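4 min read

January, bench notes, gripper comparison (Rostell jaws v. the older Dovier pair)

Second go at the hand-held grippers, and I'm much happier than I was this morning! Swapped the Dovier jaws out before lunch, redid the marker calibration (twice, my fault, I'd loaded the old cube file) and got 70 runs logged before the controller sulked. The low cupboard is still the nasty one. You're bent double, your wrist wants to twist, and the marker cube has to stay visible to the tracking the whole time.

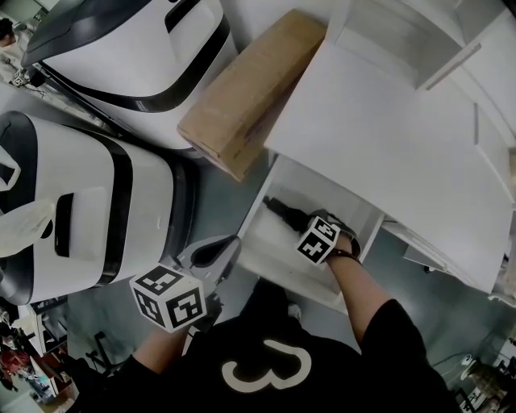
Nabila Salem reckons the tracking is only half of it and that I'm closing the jaws too early on anything low down; she'd like the trigger travel shortened before we blame the cubes. Fair point. I went back through the log and 12 of the 70 had a dropout, nearly all on the reach in, but a few were plain bad grabs with perfect tracking. So, trigger first, then we'll see.

Countertop height is a different story, lovely to work at. I can stand up straight for a start, and the ribbed inner faces seem to hold smooth things better than the flat Dovier pads did (bottles especially, those used to drive me mad). 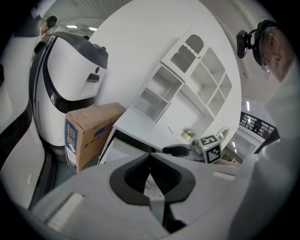

I'd still like a softer insert for thin handles, and Cekora do one that might fit if I file the slot a bit. Latency on the Rostell came out at some 103 ms, worse than I'd hoped. Firmware is build 3573, going back to the previous one tomorrow to compare. Also need to ask El Fassi for more wrist straps.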